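Posted in: Home & Household
9/10/24 | by the author

Following the move from Cumlow to Grollville, it became necessary to establish a fixed arrangement for the green table beside the window. The table had served, since February, as a general place of deposit for post, keys and items awaiting a decision. This practice has now ended.

The following rules have been adopted. The middle of the table is to be kept free for work. Bottles are to stand in a line at the edge, on the window side, and are to be returned there after use. Papers are kept in the Sorensen cabinet in the hall, which cost £175 and has 2 drawers, one of which sticks.

The question of the surface was also considered. The scuff marks are faint and will not be treated at present.

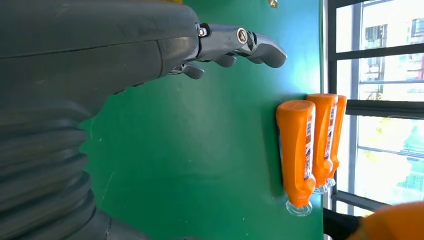 Orange bottles were preferred for the line, as they are easily found against the green. A further shelf, for which a quotation has been requested from a joiner in Drirnine, will be the subject of a later entry. Measurements have been taken, and the wall is to be painted before any fixing takes place.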